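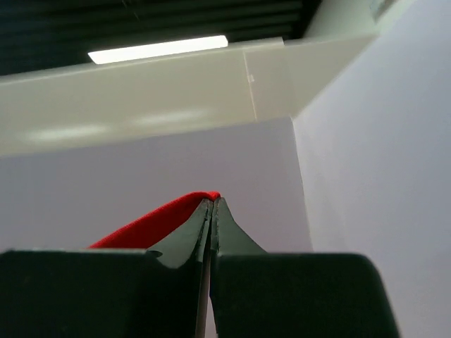
Plitthorpe Everyday Cloth, Red

If you've ever gone hunting through the rag drawer for one decent cloth and come up with half an old pillowcase and a sock, you'll understand why we started stocking the Plitthorpe. It's a plain, soft, cheerful red cloth for all the little jobs around the house, and we've grown so fond of it that it now lives in our own kitchen, our laundry and (less officially) the glovebox of the car.

The colour is a proper bright red, the sort you can spot from across the room when you've put it down somewhere silly. We did think about offering it in grey as well, but grey cloths vanish on a grey bench and then you're buying more of them, so red it is for now.

What it's good for

Dusting shelves and skirting boards, drying glasses, giving the taps a bit of a shine, wiping down painted furniture that you'd rather not scratch. The fabric has a soft, fairly matte feel and it scrunches up nicely in the hand, so you can twist a corner into a point and get it into the fiddly bits around hinges and drawer pulls. A customer wrote to tell us she uses hers to wrap the good gravy boat, and we can't argue with that! 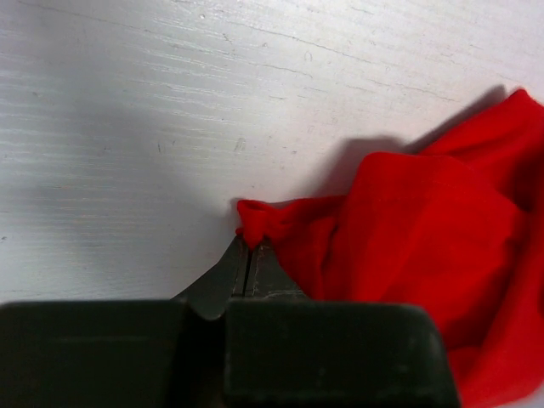 Size and packs

Each cloth is 62 cm along the longer side, big enough to fold into quarters and turn to a clean face as you go. You can buy them singly or in the Clodier bundle, which is the same cloth tied up in a stack with a cotton ribbon and makes a lovely housewarming present with a cake of soap tucked in.

Single cloth: item 388
Clodier bundle: item 4000

Looking after it

Please wash it by itself the first couple of times, as you would with anything this red. After that it can go in with your other darks on a cool cycle. Skip the fabric softener, and dry it on the line in the shade if you have the room, though a clothes horse in the spare bedroom does perfectly well in winter. It doesn't need ironing, but if you're the sort of person who irons tea towels (we have one in the family) a warm iron is fine.

Delivery and returns

Orders are packed in the afternoon and go out the next morning. If the colour isn't what you'd hoped for, send it back unwashed within 27 days and we'll refund the cloth or swap it for something else from the Plitthorpe range.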